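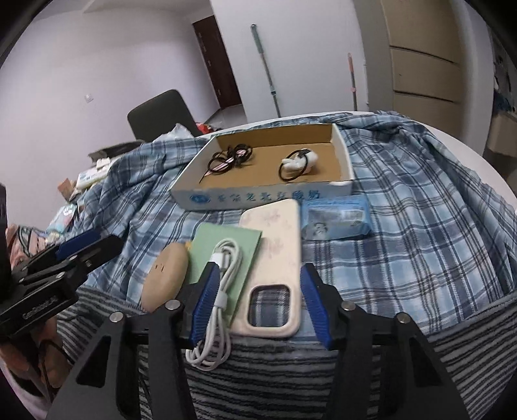
Gavin Rennie has a 20-page document on his kitchen table, and he would like me to be more impressed by it than I am.

It is the Jiltier code, a set of rules for people who record household chores with hand-held grippers so that robots can be trained on the results. Rennie wrote most of it. He used to audit warehouses for MacRitchie, and he still talks like an auditor. When I ask what the code is for, he says "traceability" before he says anything about people.

"You've got workers going into bedrooms and kitchens with a gripper in each hand," he says. "There's a camera on the tool. It picks up whatever it's pointed at. Before this, everyone made up their own rules on the spot, or had none."

The code came out in December, and so far 4 firms have signed it. I ask how many have been turned down. None, he says. I ask how many have been inspected. He turns a page.

"It's a self-declaration in the first year. That's normal. You start with the willing."

Normal or not, it means that a company can put the Jiltier mark on its paperwork by sending in a form. Rennie doesn't argue with that. He says a false form is still a false form, and that buyers can walk away from a contract over it. Has a buyer ever done so? "It's been out a few weeks," he says. "Give me a chance."

Some of it is sensible. A session may not begin until the person who lives there has signed a consent sheet in a language they read. Mail, medicine, bank cards and family photos are to be put away first. Work stops for a break every 40 minutes. Doors to rooms that aren't part of the job are supposed to be shut, and mirrors covered.

Then there is the section on what the workers pick up. Each session needs a written list of objects, and the layout has to be changed between takes so that the robot doesn't just learn one arrangement of one bed. I tell Rennie this sounds like advice on making better data, dressed up as ethics. He half agrees.

"It's good practice. Good practice covers both," he says. "If the records are sloppy about the phone case, they'll be sloppy about consent too. I saw that for years in warehouses. The place with the bad labels was the place with the blocked fire exit."

I don't find that a strong argument. A firm can keep perfect lists of cables and notebooks and still hold on to a view of somebody's hallway forever.
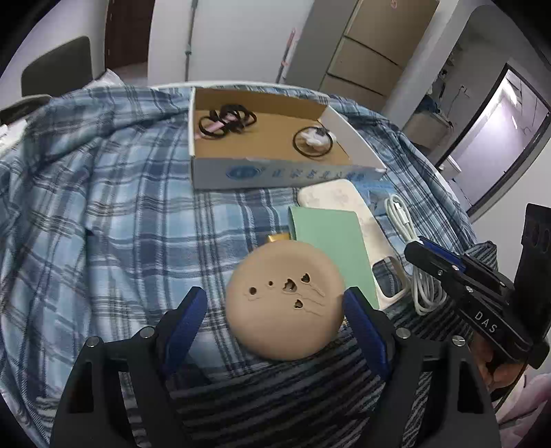 And the hallway is my main problem with the code. It spends page after page on the things on the bed and one paragraph on everything behind them. A wide lens doesn't care what is on the object list. It takes in the furniture, the far door, whatever is piled in the corner, and the hand of whoever is holding the other tool. The code asks firms to "limit background capture where practical." I ask Rennie who decides what is practical.

"The firm does," he says. "For now."

Euan Dow has been on the other end of it. He did chore recording for Zandow, one of the firms that signed, and he joins us by phone. His pay was tied to a target of 400 good takes, he says, and the breaks were the first thing to slip.

"On paper you stop. But a take only counts if the grab is clean, so if you're behind, you keep going. Your thumb gets sore. A sheet of paper saying I'm allowed to rest doesn't change the number I have to hit."

Did anybody at Zandow show him the code? "They sent a link. I clicked the box at the bottom."

Rennie hears all this without interrupting, and writes something down. When Dow has hung up he says pay targets were in an early draft and came out because the firms would not accept them. He wants them back in. He also wants background blurring done before the footage leaves the house, and a fixed date by which the raw files are deleted. Amier, a small firm that makes tools for this kind of work, has told him that blurring on the device can be done. I ask if it has shown him. It hasn't yet.

The revised text, dated Jan 6, 2022, is open for comments. I read the new part on deletion while Rennie makes more coffee. It says files should be kept "no longer than needed," and leaves a blank where the number of days should go.

"That's still under discussion," he says.

I ask with whom.

"With the firms."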